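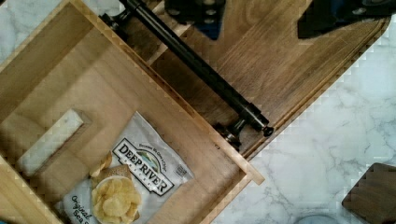
Rangi Mudgway reckons a home grain mill is a waste of money unless you bake at least twice a week, and that anyone who bakes less should buy a good wholemeal and keep it in the freezer. I bake on Saturdays and sometimes midweek, so I sit right on his line. I bought the Grorkau Akeo anyway, for $256 delivered from Danbridge, and have had it since August.

It's a small electric burr mill with a hopper on top and a lidded bowl that clips in underneath. There is one dial for fineness and one switch. The box also had a brush, a spare seal and a booklet that covers cleaning well and says almost nothing about grain.

## Milling

I use mostly hard wheat, with some rye and a bit of spelt. On the finest setting the wheat comes out close to a shop wholemeal, slightly gritty between the fingers. I haven't been able to get anything I'd call fine from rye without a second pass, and the booklet advises against second passes because the flour can pack around the burrs. I did it twice and then stopped.

I weighed one full session. I put in 1,152 grams of wheat over three hoppers and got 1,105 grams of flour in the bowl. A fair bit of the rest came out with the brush. The flour was warm, though no warmer than from my old Van Wijk hand mill when I was going hard at it.

The flavour is better than bagged flour. It's most obvious in a plain loaf at 80 per cent hydration with no seeds. In a fruit loaf I can't pick it. 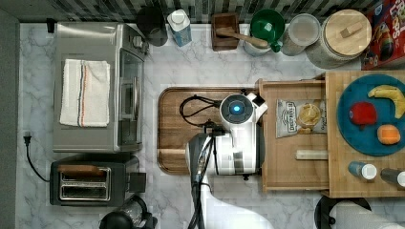
## Noise and mess

It's loud. I wouldn't run it before seven with anyone asleep in the next room. The pitch rises when the hopper is nearly empty, and you should switch it off then.

Mess is minor if the bowl is clipped in properly. The left clip needs a firm push, and the first time I used it I thought it was in and it wasn't. Flour gets into the seam around the dial as well, and the brush is too wide to reach it. An old toothbrush works.

## The bread

My usual loaf is half fresh-milled and half baker's flour. Fresh flour takes up water more slowly, so I leave the dough for 40 minutes before adding the salt. The loaves rise a little less than they did with shop wholemeal but the crumb stays soft for longer. By day three I toast it. 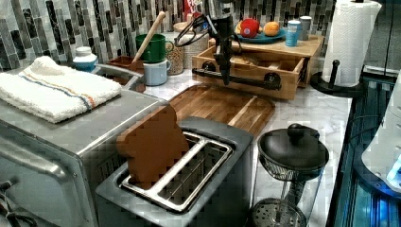
*A slice in the two-slot toaster, board behind.*

Teun Meijer has the previous model and says the burrs on his needed replacing after four years. The new ones are meant to be the same part. I've asked Danbridge for a price and am still waiting.

## Storage

The mill weighs more than it looks – you won't want to lift it out of a low cupboard every weekend. Leave it a permanent spot on the bench if you can. Whole grain keeps for months in a sealed container somewhere cool and dark. I only mill what I need that day.

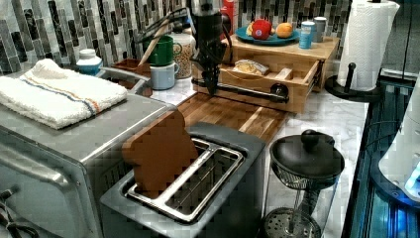 *Bamboo drawer unit with the fruit plate on top.*

## Worth buying?

For weekly bakers, yes, if the noise doesn't bother you. For rye bakers I'd look for something with a finer setting. The hand mill was cheaper and quieter, and I've kept it for cracking oats.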